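Section 3: Teaching the Monitor Your Appliances

Before you begin

The sensor clamp must already be fitted to the main supply cable by a qualified electrician, as set out in Section 2, and the display must show a steady reading. If the display shows a row of bars, the clamp is either open or facing the wrong way. Do not attempt to correct this yourself. Contact the electrician who carried out the work.

The Grirkex monitor measures the electricity used by the whole property. It can also learn to recognise individual appliances from the way their demand rises and falls. Each appliance must be introduced to the monitor once, and the record is then kept in memory, including during a power cut. The monitor holds up to 22 appliance records.

Set aside an evening for this work. The best results are obtained when the property is quiet, the washing machine and dishwasher are idle, and any electric shower is not in use. Readings taken while an immersion heater is running will be rejected.

3.1 Which appliances to introduce first

Begin with appliances that produce heat. They draw a large and even load and are the easiest for the monitor to recognise. In most homes this means the kettle, the toaster, any small oven or grill kept on the worktop, the iron and portable heaters. Refrigerators and freezers should be left until last, as they switch themselves on and off and will need the extended method in 3.3.

Phone chargers, clocks and small lamps fall below the level the monitor can detect. Their use is included in the household total and shown on the display as "Background".
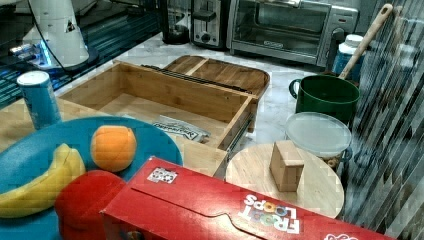 Toaster and toaster oven at the back of a worktop.

3.2 Standard method

1. Switch off the appliance to be introduced and leave it plugged in.

2. On the display, press Menu and select Appliances, then Add New. The display will ask you to wait while it takes a resting reading. Do not switch anything on or off during this time.

3. When the display shows "Ready", switch the appliance on at its highest setting.

4. Leave the appliance running until the progress bar is full. A kettle should be filled at least to its minimum mark.

5. Switch the appliance off when prompted and wait for the tone.

6. Repeat steps 3 to 5 until the display shows "Stored". Most appliances need three readings.

7. Choose a name from the list, or select Custom and enter your own. Names may have up to nine characters.

Note: Toasters end their cycle when the bread is raised, and this may happen before the progress bar is full. If so, select Short Cycle at step 2 and use the highest browning setting.

Note: Two appliances of similar demand may be confused with one another. This is common where a household has both a toaster and a toaster oven. If the display offers the wrong name, press Correct and choose the right one. The monitor takes account of each correction, and mistakes should become less frequent over the first month.

CAUTION: Do not leave a heating appliance unattended while readings are taken. Allow it to cool before handling it or moving it.

CAUTION: Do not run several heating appliances from one extension lead. The monitor does not protect the wiring of the property and will not warn you of an overloaded socket.

3.3 Extended method for appliances that switch themselves on and off
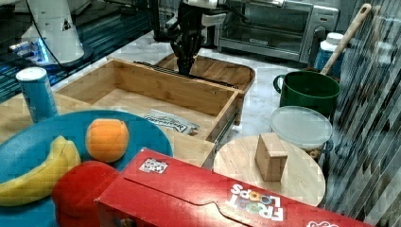

Appliances controlled by a thermostat or timer cannot be introduced by the standard method. This group includes refrigerators, freezers, dehumidifiers and some electric blankets.

1. Press Menu, select Appliances, then Add New, and hold the Add New key until "Extended" appears.

2. Choose the type of appliance from the list.

3. Leave the monitor overnight. The display may be dimmed but must not be unplugged.

4. In the morning, press Review. The monitor will show any repeating pattern it has found, together with the times at which it occurred.

5. If the times seem reasonable, press Accept. If no pattern is shown, repeat the method on another night.

A chest freezer in an unheated garage may run very little in January and will give a clearer pattern in warmer weather. There is no harm in postponing it.

Households with a Drindis night storage system should not use the extended method until the storage heaters have been introduced. Instructions for these are given in Section 5.

3.4 Removing or replacing an appliance

When an appliance is replaced, its record should be deleted even if the new one is of the same make. Press Menu, select Appliances, highlight the name and hold Delete for two seconds. Past use remains in the yearly total – only the recognition record is removed.

3.5 If an appliance is not recognised

Check first that its demand is over the detection level shown under Menu, Information. If it is, delete the record and introduce the appliance again with as little else running as possible. Should the fault continue, write down the software version and the name of the appliance and contact the Mernurska support desk. Landlords and housing providers with several monitors in one building should direct their enquiries to Vignesh Chowdary, Technical Support, and requests for large-print copies of this guide to Muthu Iyengar, Customer Publications.

Continue to Section 4, Setting Your Tariff.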